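Sorting the spare room shelves before February

15th December

The lease on the Haworth storage unit ends in February, so everything in it has to fit at home or go. I've been putting it off since Lacey Parsons first offered to split the cost of a skip. This week I made a start on the shelves and the totes.

The yellow shelving stays. I bought it second-hand in Ralbridge and it has outlasted two moves. The trouble is that small hardware has spread across it over the years. Bolts get put down on top, then metal disks, then little boxes, and after a while you can't put anything big on there.

My plan was one grey tote per kind of thing. Cardboard boxes that are already taped shut go in flat, side by side, so the lid will close. Odd shapes are harder. Anything curved or hollow eats up a tote very quickly, and I haven't worked out a good way around that. Shoes are their own problem. I used to keep them in the original boxes, then got rid of the boxes to save space, and regretted it.

Natalie Gosling suggested shaped trays for the shoes. I was doubtful, but a tray does stop them getting shoved to the back of the shelf, and it takes up less room than a box with a lid. They sit on the upper tier, with the small stuff below. 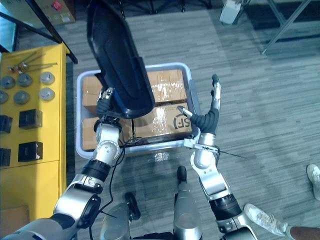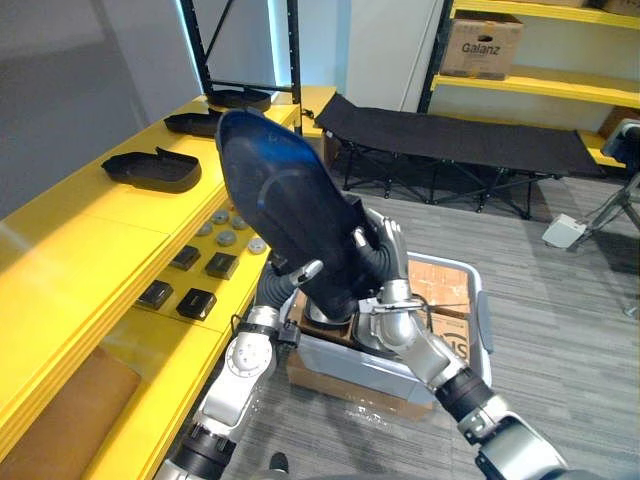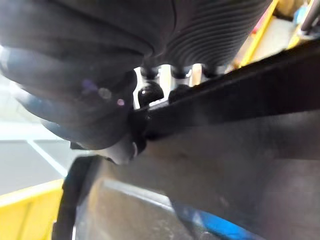
Do taped boxes need to be opened and checked before they go into a tote?

Only if there's no label and you can't remember what's inside. I opened 6 from the storage unit and found old Neten catalogues in most of them, which went straight into the recycling. The ones with a clear label I left taped. Opening them all would have added an evening, and the tape is a nuisance to replace.

Costs so far: $19 for tape and a marker, and $200 set aside for the skip if Lacey still wants to go halves. The unit itself should save us a fair bit once it's gone.

Still to do is the camping gear. I would like the folding cot off the floor, but it's too long for a tote, so it may have to hang in the garage. Fatima Hendricks has asked for the spare tent and can have it. I also need to write on the ends of the totes this time. Last time I labelled the lids, then stacked them, and couldn't read a single one without lifting the whole pile down.

The next trip to Haworth is for the bookcases, and I'll need to borrow a trailer for those.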